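공방 소식지 / 이달의 작업대

막대기 하나 달린 로봇 팔, 근황 보고

지난 6월에 트록소프(Trokthorpe) 공방 게시판에 "로봇 팔 같이 만드실 분"이라는 쪽지가 붙었을 때, 필자는 솔직히 두 주짜리 유행이라고 보았다. 3D 프린터로 화분 받침만 찍어 내던 사람들이 갑자기 기구학을 논하기 시작하면 대개 그렇게 끝난다. 그런데 이 프로젝트, 이름하여 '지스타노(Zistano)'는 아직 살아 있다. 손가락은 없다. 손목도 자랑할 형편은 아니다. 대신 끝이 둥근 막대가 하나 있고, 그 막대로 나무 블록을 민다. 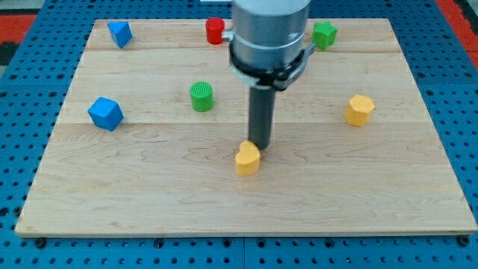
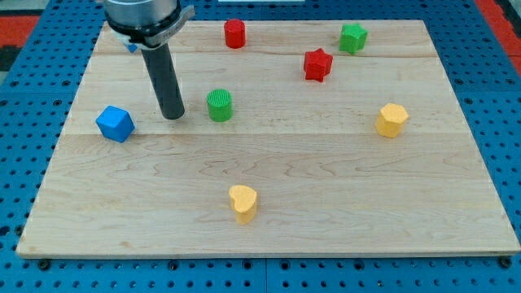
파란 타공판 위에 단풍나무 판, 그 위에 블록 일곱 개. 두 사진의 배치는 조금 다르지만 노란 하트와 파란 정육면체는 양쪽에 다 나와 있다.

왜 집지 않고 미느냐, 왜 하필 하트냐, 그럴 거면 손으로 옮기는 편이 빠르지 않으냐는 질문을 팀은 매주 받는다. 엘러리는 지난 모임 뒤에 소식지 앞으로 쪽지를 남겼는데, 미는 쪽이 더 쉬울 거라는 생각부터 버려 달라고 했다. 집게는 한번 물면 물건이 따라오지만 막대는 닿는 점이 조금만 빗나가도 블록이 빙글 돌아 버린다는 것이다. 원기둥은 그나마 순한 편이고, 하트는 어느 쪽을 밀어도 제 갈 길을 간다고 적었다. 쪽지 끝에는 이런 말도 있었다. "블록 모양을 줄이자는 제안은 이제 그만 받겠습니다. 정육면체만 남기면 잘되는 건 우리도 압니다."

그래서 모양은 줄이지 않기로 했다. 현재 목표는 소박하다. 사람이 "파란 정육면체를 녹색 원기둥 쪽으로"라고 입력하면 팔이 그 방향으로 움직여 주는 것. 열 번 시키면 여섯 번쯤은 말을 듣는다고 팀은 주장한다. 나머지 네 번에 대해서는 '탐색 중'이라는 표현을 쓴다. 우리 집 고양이에게도 쓸 수 있는 표현이다.

이번 분기에 바뀐 것들을 적어 둔다.

막대 길이. 처음 것은 170mm였는데 빨리 움직이면 끝이 떨렸다. 짧은 것으로 바꾸고 나서는 떨림이 줄었고, 그 대신 높이를 다시 맞춰야 했다. 높이 맞추는 데 저녁을 세 번 썼다. 판에 닿으면 나무가 긁히고, 너무 띄우면 블록 윗면만 쓰다듬고 지나간다.

판. 이 단풍나무 판의 전신은 합판이었는데, 여름 장마를 지나면서 가운데가 슬그머니 솟았다. 블록이 언덕을 넘지 못하는 것을 두고 한동안 제어 코드 탓을 했다. 코드를 고친 분께는 늦게나마 사과드린다. 새 판은 타공판에 볼트로 고정한다. 판을 떼었다 붙이면 좌표를 처음부터 다시 잡아야 하니, 제발 청소한다고 풀지 말아 주시기 바란다. 청소는 마른 천으로 위만 닦으면 된다.

블록. 같은 색 블록이 여럿이면 프로그램이 자꾸 헷갈린다. 노란 육각기둥을 밀라고 했는데 노란 하트로 가는 식이다. 색을 모두 다르게 칠하자는 의견이 나왔으나, 페인트 보관함을 열어 본 뒤 조용히 철회되었다. 보관함에 무엇이 있는지는 각자 확인하시라.

소프트웨어. 제어 프로그램 '이노브(Inov)'는 새 판본으로 올라갔다. 가장 큰 변화는 정지 단추가 화면에서 훨씬 커졌다는 점이다. 시운전에 참여한 회원 전원이 이 개선을 환영했다. 미는 동작의 기록은 지금까지 대략 600회분이 쌓였고, 실패한 것도 지우지 않고 모아 둔다. 실패 쪽 폴더가 더 재미있다는 평이 있다.

비용 이야기도 빠뜨릴 수 없다. 팔 본체는 중고이고, 타공판은 공방에 있던 것이며, 나머지는 회비와 각자의 서랍에서 나왔다. 다음 지출은 조명이다. 오후에 창으로 해가 들면 블록 그림자가 길어져서 프로그램이 그림자까지 블록으로 세려 든다. 당분간은 커튼으로 버틴다.

다음 공개 시운전은 12월 6일 금요일 저녁이다. 자리는 12명까지이고, 신청은 공방 입구의 종이에 이름을 적으면 된다. 구경하는 분도 명령을 한 번씩 입력해 볼 수 있다. 문장은 짧게, 욕설은 삼가 주시기 바란다. 입력 기록도 전부 남는다.

남는 나무 블록이 있는 분은 작업대 옆 상자에 넣어 주시면 고맙겠다. 구(球)는 받지 않는다. 한 번 해 봤고, 아직 못 찾았다.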